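Nadhirah Gunawan was already talking when I got the recorder going, so my tape starts halfway through a story about a choir that lost its whole music library when a church basement flooded. "They had paper copies and they had a disc," she is saying. "The paper and the disc were on the same shelf."

I'd driven out to Purkov to ask her about old computers, and about the people who bring them to her. She runs a little shop called Gallik, two doors down from the bakery, where folks drop off machines that haven't been switched on in years and ask if anything can be saved. Mostly what they want is photos. Sometimes it's a half-written novel, or Grandpa's fishing log, or a recipe for a rum cake that only one aunt ever typed up.

I asked how she got started and she laughed at me. "By losing my own stuff! I had four years of letters to my sister on one drive and I dropped it down the stairs." She was nineteen. She got maybe a third of the letters back, with help from a neighbor, and she still remembers which ones are missing.

We sat in the back with tea and a plate of sesame cookies (very good, from next door). I'd expected the place to be gloomy and it's sort of the opposite, with a big window and a radio going and a cat who belongs to the bakery but has other ideas.

She told me people apologize when they come in. They're embarrassed that they kept the thing in a garage, or that they don't know the password, or that it's covered in dog hair. "I tell them, you kept it. That's the part I need you to do."

Her oldest job so far was a family computer from 2000 that had been through three moves. The woman who owned it wanted a single video of her dad singing at a birthday party. Nadhirah found it in a folder called "stuff new," and right next to it were 611 pictures the woman had forgotten about completely. "She called me from her car and just said, there's one of my dog. Then she had to hang up for a while."
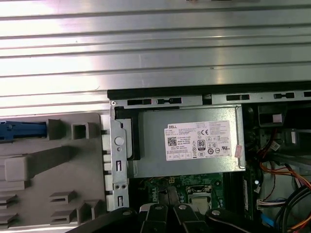

A Dell power supply inside an open case.

I wanted to know what she does first when a machine lands on the bench, and I was hoping for something exciting. No such luck. She writes things down. Who brought it, when it last worked, what they remember seeing on the screen, what they most want back. She won't plug anything in until that page is filled out, and she's pretty stubborn about it. "People want me to hit the button. They're standing there in their coats wanting me to hit the button. I say go get a coffee."

The list of what they want back matters more than I would have guessed. She makes everybody pick one thing, and she says it's often the first time they've thought about it. One man said his tax records and then came back in ten minutes later to change his answer to his son's drawings.

She doesn't always get there, and she was very plain about that. Some drives are just gone. She hates making those calls and does them in the morning, before the shop opens, so she isn't carrying it around all day.

I asked if she's good about her own backups these days and she made a face. "I'm good about it in June." June is when she and her sister sit down together and copy everything onto two drives, one for each of them, and they live in different towns now. The sister's is in Lau, in a kitchen drawer with the takeout menus. The letters are on there, the ones that made it.

The thing she'd really like to do next is a class, evenings, at the Brirari library, where people would bring their photos and spend a couple of hours giving them names. She's tired of folders called "stuff new." She has 51 people signed up already and the room doesn't hold anything like that many, so she's figuring out whether to split it into groups or find a bigger room - and whether she can talk the bakery into doing the cookies.

I told her about the shoebox of memory cards in my closet. She held out her hand for it like I might have brought it along. It's going over there next week.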